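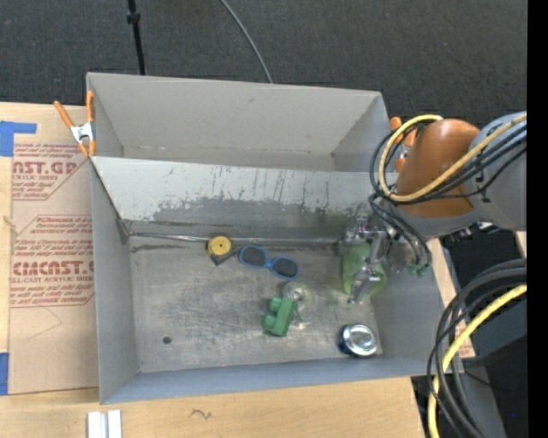

Bin picking exercise, front compartment, arm over the green item.

Setting up a bin run: notes for the Saro student group

Follow these steps in order. Times and limits are for the Horgan bench only.

1. Clamp the bin to its edges at the rear before homing the arm. Push each side by hand. If it moves, clamp again.

2. Place the items on the floor of the front compartment and leave the rear one empty. Use mixed shapes. The set in use has a tape measure, blue-framed sunglasses, a green toy block and a drink can. Let some items touch, as the block and the clear object do.

3. Check the cables. Move the arm slowly to each corner of the compartment and watch the loops at the joint. They must not catch on a clamp handle.

4. Set the approach height to 66 mm above the bin floor and the closing delay to 2 seconds. Lower values are allowed only after the run log has been checked.

5. Start the Vinditz script in step mode. Confirm each pick at the keyboard. Stop if a finger touches the divider.

6. Save the log after 46 picks. The file is limited to 4,000 lines and older lines are overwritten without warning.

Clear objects are often missed by the depth stage. Log these as "no target", not as "failed grip". The March logs mixed the two and had to be sorted by hand.

Settings for the Gresov bench are on a separate page.

Last changed April 5, 2024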